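Dilleck's gripper trial moves into its second round

I've been following the gripper trial at Dilleck since it started in December, and I'm pleased to say the second round is now under way. If you missed my first piece, the short version is that the packing team at Arnton wants one gripper that can cope with most of what comes down its line, and Dilleck has been asked to find out which one that ought to be. There are 4 on the shortlist.

I popped in at nine in the morning with a notebook and far too much coffee, and Kulsoom Janjua had the results of round one up on her screen before I'd got my coat off. She runs the trial and she's great company (she also talks faster than I can write, so any muddles are mine). Round one came to 3,318 attempted picks across all the grippers. Of those, 239 were failures, and she's gone through every single one by hand to sort them into drops, misses and what she calls "squashes". I asked if that was as dull as it sounded. "It was worse," she said, "but I wouldn't trust the totals if I hadn't."

The plain parallel gripper from Dogar did much better than I'd expected. I had my money on the suction model from Trurudholm, because it's quick and it looks clever, but it struggled with anything that had a crease or a bit of tape across the lid. The Dogar one just closes its two fingers and gets on with it. It's slower, mind you, and Arnton does care about speed, so I wouldn't call it a winner yet.

Round two is all about boxes, and a lot of it is being done in simulation first. I was a bit sniffy about that at the start – surely a real box on a real table tells you more? – but Kulsoom talked me round. She can try an approach angle, see the fingers clip the lid, change one number and go again, all before I've finished asking what went wrong. Anything that looks promising then gets repeated on the real arm in the workshop next door.
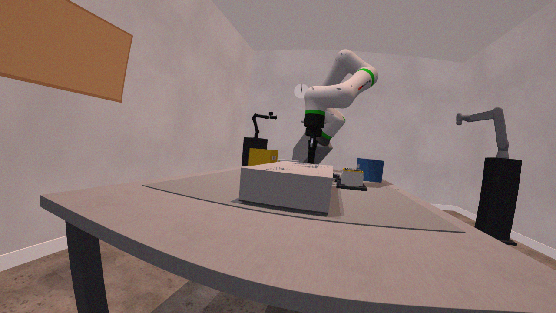

The sticking point at the moment is wide, low boxes. A parallel gripper can only open so far, so if the box is broader than the gap you have to find another way to get hold of it, and the team has 28 box sizes to get through. Some will be ruled out straight away. For the others Kulsoom is trying longer fingertips, and there's talk of a tilted grip on one edge, though she pulled a face when I brought that up!

Arnton will see the full set of results once the workshop runs are finished, and I've been promised a look at them too. Dogar is sending a second set of fingertips in the meantime, with a softer pad, and Kulsoom wants those on the arm before she starts on the heaviest boxes. I'm going back for that.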